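Home > Ask the Community > Flat-pack and Assembly > Tags: poles, plastic stands, wobble

White pole stand leans to one side, what have I done wrong?

Hello all, I'm hoping some patient soul can help me with this. I've been putting together a white plastic stand from Haruna, the sort with a moulded base at the bottom and long poles going up out of the corners, and I have got as far as having the poles in. It went together nicely enough on the table, but as soon as I put it on the floor it leans towards the window, and if I push it the other way it stays there for a minute and then slowly comes back! The leaflet is two small drawings and no words at all.
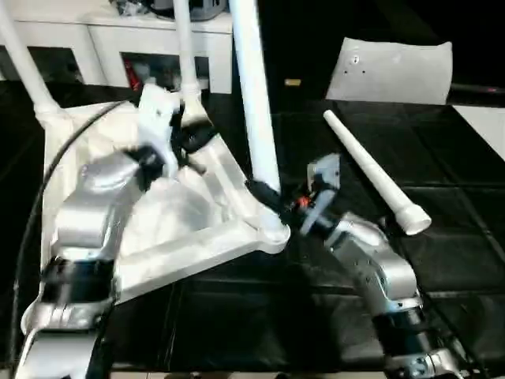
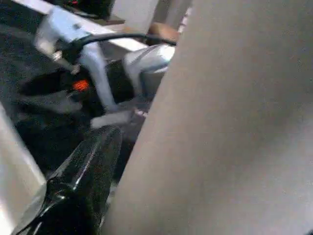
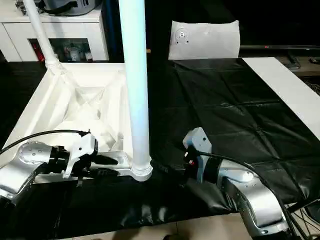
First and last: the white base and poles on the table, small black collar showing in the first one.

Do I need to take it all apart again? I would so much like not to, my wrists aren't what they were. It's meant to hold up a net canopy for my granddaughter's bed and she is coming in September.
Rocío Rosales

2 answers

Emese Illés wrote:
Hello Rocío, what a lovely thing to be making for her. I had a stand very like it from Bosmont and mine leaned as well, for weeks, until my sister came round and pushed each pole down properly while I held the base still. They feel as if they're in when they aren't quite. So no, don't take it all apart. Loosen the collar at the bottom of the pole, give the pole a slow twist while you press down, and do the collar up again only when it won't go any further. Then go round the others the same way, and leave every one of them a tiny bit slack until the top is joined. That last part matters more than you'd think, and I got it wrong twice (I was cross enough to go and make a cake instead). Once the top is together you can nip them all up, by hand, no pliers please. If it still leans after that, try it in another room, as my back bedroom floor slopes and I'd blamed the poor stand for it.

brokenhinge30 wrote:
had one of these, put a folded beer mat under the low corner. been fine nearly 2 years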